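Regenwasser im Keller, Teil 3: Leitung, Muffen, Druckprobe

2. Januar 2023

Zwischen den Jahren war Zeit für den Abschnitt, den ich seit März vor mir herschiebe: die Verbindung vom Fallrohr zum Speicher im Keller. Der Tank selbst (Pondby, 1504 Liter, stehende Bauform) steht seit dem Sommer und wurde bisher über einen provisorischen Schlauch befüllt. Bei Frost ist das keine Lösung.

Leitungsführung

Vom Filtersammler am Fallrohr geht es durch die vorhandene Kernbohrung, dann unter der Kellerdecke entlang und am Ende senkrecht in den Tank. Die gestreckte Länge beträgt 244 cm ab Innenkante Mauerwerk. Als Nennweite habe ich DN 40 gewählt. Für die angeschlossene Dachfläche reicht das, solange der Filtersammler den Spitzenabfluss weiter in den Kanal gibt. Wer das ganze Dach anschließt, braucht mehr Querschnitt und sollte vorher rechnen.

Das Gefälle liegt bei zwei Zentimetern pro Meter. Weniger ginge auch, aber im Zulauf setzt sich Feinmaterial ab, das durch das Sieb kommt, hauptsächlich Moosreste und Pollen. Die Rohrschellen sitzen in einem Abstand von 50 cm. Eine davon musste ich versetzen, da sie genau über der Kaltwasserleitung lag und der Bohrer dort nichts zu suchen hat.

Muffen

Verbaut sind Überschiebmuffen von Binura. Die erste Lieferung hatte einen Innenanschlag in der Mitte, was bei einer Reparaturstelle unbrauchbar ist, weil sich die Muffe nicht vollständig auf ein Rohrende schieben lässt. Umgetauscht habe ich sie bei Stojanović, dem Sanitärhandel an der Ausfallstraße, ohne Diskussion und ohne Kassenbon.

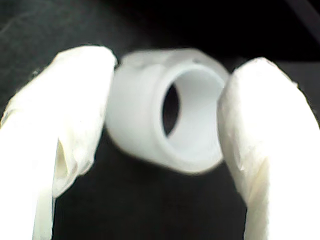

Weiße Kunststoffmuffe, die runde Öffnung rechts.

Vor dem Zusammenstecken die Rohrenden anfasen, 15 Grad, umlaufend. Ohne Fase schiebt man die Lippendichtung aus der Nut und merkt es erst bei der Druckprobe. Gleitmittel dünn auftragen, kein Fett auf Mineralölbasis, das greift die Dichtung an. Danach bis zur Markierung einschieben und bei längeren Strecken einen Zentimeter zurückziehen, damit die Wärmeausdehnung Platz hat. Im Keller schwankt die Temperatur übers Jahr nur wenig, außen am Fallrohr dagegen erheblich.

Gewindeübergänge am Tank

Der Tankstutzen hat ein Außengewinde G 1½, flachdichtend. Dort gehört eine Scheibe hinein und sonst nichts. Gewindedichtband ist an dieser Stelle wirkungslos, weil nicht das Gewinde dichtet, sondern die Stirnfläche. Am Entnahmehahn sieht es anders aus: konisches Außengewinde in zylindrischem Innengewinde, also Dichtband oder Hanf. 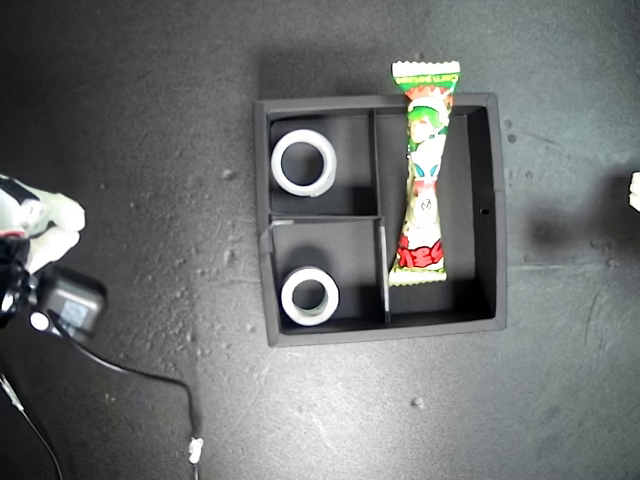 Ich wickle in Einschraubrichtung, zehn bis zwölf Lagen, und lasse den ersten Gewindegang frei. Zurückdrehen ist bei Dichtband nicht zulässig; steht der Hahn am Ende schief, muss alles wieder heraus und neu gewickelt werden. Bei mir waren drei Anläufe nötig. Hanf mit Dichtpaste verzeiht eine Vierteldrehung zurück, und beim nächsten Mal nehme ich vermutlich wieder Hanf.

Druckprobe

Für eine drucklose Leitung ist die Bezeichnung hoch gegriffen. Ich habe den Zulauf am Tank mit einem Blindstopfen verschlossen, die Leitung bis zur Oberkante des Filtersammlers gefüllt und den Wasserstand markiert. Nach 177 Minuten war er unverändert. Zusätzlich habe ich jede Muffe mit Küchenpapier abgewischt – auf dem Papier sieht man Feuchtigkeit früher als am Rohr.

Undicht war allein der Filtersammler, ein Flustico mit Gummimanschette. Die Manschette saß auf der Schweißnaht des Zinkfallrohrs. Naht beigefeilt, Stelle mit Zinkfarbe gestrichen, Manschette neu gesetzt, seitdem trocken.
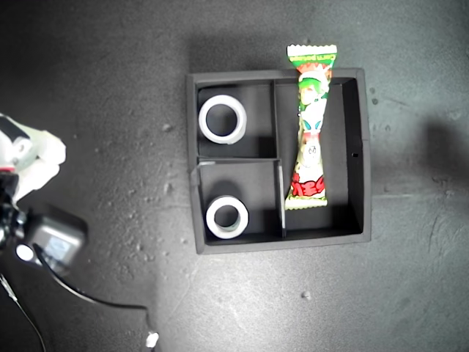

Offene Punkte

Der Überlauf endet noch in einem Eimer. Geplant ist ein Anschluss an den Bodenablauf mit Geruchsverschluss und Rückstauklappe. Die Klappe muss zugänglich bleiben, und der einzige Platz dafür liegt hinter der Waschmaschine.

Die Füllstandsanzeige arbeitet vorerst mechanisch, Schwimmer und Schnur über eine Umlenkrolle. Eine Drucksonde liegt bereit, ihr Kabel ist allerdings zu kurz. Im nächsten Teil geht es um Überlauf und Pumpe, voraussichtlich erst nach der Frostperiode.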